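Friday, Grernunholm open house

I drove out to Grustunville because Rommel Navarro wouldn't stop talking about it. The pitch from Nirkska, who run the place, is "rooms people really live in." I've been to enough of these to keep my hand on my wallet. Parking was $2, the coffee was weak, and the tour went straight past the kitchens to what they were pushing this October, the small bathroom.

It has gray walls with a mottled finish and white units. You've seen it before. The guide called the wall color "calming" and quoted us 303 for the Tapsell wall cabinet, fitting extra.

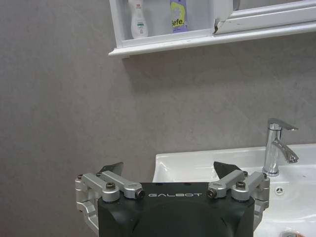
I asked what fitting costs and was handed a leaflet. The leaflet doesn't say either. A couple from our group asked the same thing later and got the same leaflet.

What they do get right is leaving stuff out. Most showrooms give you a folded towel and a fake orchid. At Grernunholm the sink rim gets used the way mine does, with things parked on it that belong somewhere else.

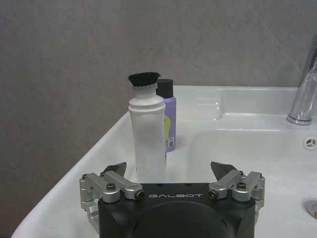
A wide rim sounds great until you own one. Everything lands there and stays. The guide sold it as "extra surface" – my own sink has extra surface too, and I haven't seen it in years. I'd also like to know how that glossy white looks after a winter of hard water. She said it wipes clean. They all say that.

The vanity is the more old-fashioned piece, with panel doors and molded trim. I don't mind the look, but trim collects dust and I'd be the one with the rag.

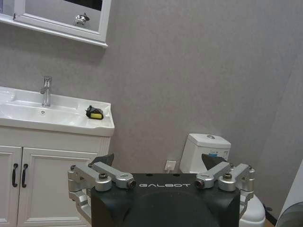

*Vanity with panel doors, single-lever faucet, white-framed mirror*

Rommel liked the wall cabinet best, and I'll give him half of that. Open shelves beside the mirror put the pump bottle within reach. They also put every bottle you own on show, and three small compartments won't go far in a family of five.
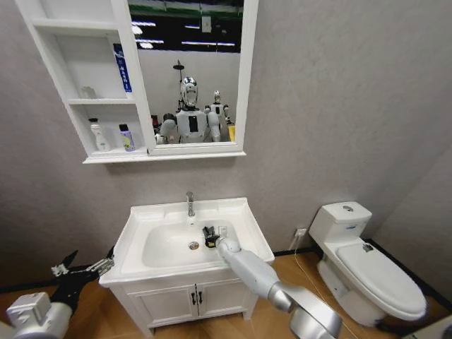
The full room comes to nearly 3,000 before a plumber sets foot in it. They'd knock off 100 if you signed the same day, and I didn't. Rommel took two leaflets.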